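Broltcombe Household Inventory Phrases
Data card, release 2

Maintained by: Gourlay Language Office
Contact: Shengli Ren
Last revised: 2023-05-25

Summary

This data set contains 3,004 short written phrases in which residents of Broltcombe name and locate belongings in their homes. The phrases were collected on paper forms, typed by office staff, and checked against the originals. The collection supports the study of everyday naming: which word a speaker chooses for a piece of furniture or a garden tool, and which preposition follows it. 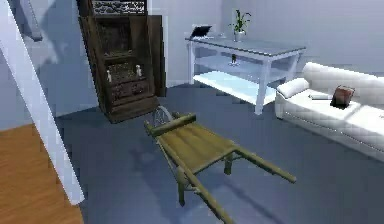 Each record holds one phrase, a form number, the year of birth given by the writer, and a topic code. There are 13 topic codes. They are listed in the file topics.txt with short definitions. A phrase that fits more than one topic carries the code that comes first in that list.

Collection

Forms were handed out at the Kato branch library and returned by mail. Writers were asked to use their own words and to leave spelling as it came to them. Forms with no year of birth were accepted -- the field is left blank in those records. Writers gave signed consent for publication of the phrases without names.

Preparation

Typing followed the Brolta transcription rules, version 2. Spelling was kept. Street names and personal names were replaced with the tags STREET and NAME. Marcelino Sampaio reviewed all replacements and removed 82 phrases that could still have identified a household. These are not available on request.
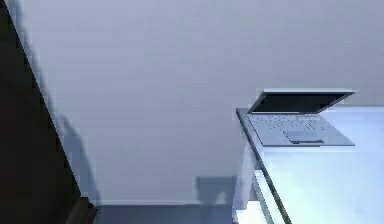

Files

phrases.tsv: all records, tab-separated, UTF-8
topics.txt: topic codes and definitions
changes.txt: corrections made after release 1

Known limits

Older writers are better represented than younger ones. Kitchen phrases outnumber those for any other room. Regional terms were not marked as such, and users should not treat a rare word as local on the strength of this collection alone.

Terms of use

The files may be copied and adapted for research and teaching with credit to the Gourlay Language Office. Attempts to identify writers are not permitted. Corrections received before the end of July will be entered in the next release.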